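Search this site Search Go

Zodusham parts plant to add second shift as Ciobanu moves molding work

February 2023

Ciobanu will move its plastic molding work to its Zodusham plant over the spring and add a second shift there, the company told employees last week. The plant makes panels, brackets and housings for appliance and equipment makers.

The move brings 275 production jobs under one roof. Most of them are already in Zodusham. The rest are at the company's older building on the river side of town, which has handled molding since before the main plant opened and will close when its lease runs out.

Darius Radu, who manages the Zodusham plant, said employees at the older building were offered the same job title and pay at the new location. Those who take a place on the second shift will get a higher hourly rate.

"We had two buildings doing parts of the same job and trucks going back and forth between them all day," Radu said. "A part could be molded in one place, trimmed in the other and then go back to be packed. We've wanted to stop doing that for a long time."

The second shift will run from midafternoon until just before midnight. Radu said the company had looked at a full overnight shift and decided against it, partly over the cost of heating and lighting the building and partly because few workers wanted the hours.

Ciobanu has rented extra floor space next to the main plant from Nitier, the warehouse firm that owns most of the block. The lease covers 2882 square meters and runs for 14 years. Shelving and storage went in during January, and the molding machines will follow in stages so that orders are not held up.

Large molded panels take up much of the room. They can't be stacked flat in any number without marking the surface, and they have to rest for a while after molding before anything is attached to them. In the old building they were kept in a hallway and in part of the loading area.
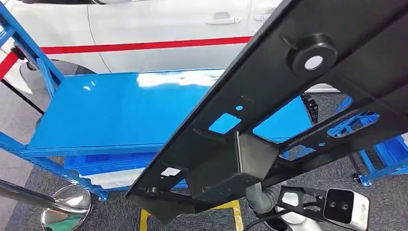 What changes for the neighborhood

The city has approved longer operating hours for the site, with conditions. Trucks may not enter from the school side of the block in the morning, and the loading doors must stay closed after 10 p.m. A request for a second driveway was turned down. The company can apply again after a traffic study.

Residents at a public meeting last month asked mostly about noise and parking. The plant's lot fills up by early morning now, and people on the side streets said workers already park in front of their homes. Ciobanu said it would open the lot behind the Nitier warehouse to employees before the second shift begins. That lot is unpaved and will need lights.

The bus that serves the plant stops running at 9 p.m. The company has asked for a later run and offered to pay part of the cost for the first 18 months. The transit office has not given an answer.

Hiring

Ciobanu expects to fill over half of the second shift with people who already work for it. Openings for machine operators, trimmers and packers will be posted at the plant gate and at the town employment office. Applicants don't need molding experience, though the company wants people who have worked around presses or other heavy equipment for the lead jobs.

Zurus, a smaller molding shop across the highway, has said it will raise its starting pay this spring. A manager there would not say whether that was tied to the changes at Ciobanu.

The old building will be put up for rent once the machines are out. The owner has not named a tenant.

Filed under: Local Business / Jobs / Zodusham

Comments

millroad_tom
The parking is the whole problem. My street is full by 6:30 and that's with one shift.

Dee K.
My husband worked in the old building for years and the roof leaked the entire time. Glad they're getting out of there.

packer22
Does anybody know what the second shift rate is? Article says higher but not how much.

millroad_tom
@packer22 they wouldn't say at the meeting either. Try the employment office.

R. Hollis
A bus that quits at 9 is no use to someone getting off near midnight.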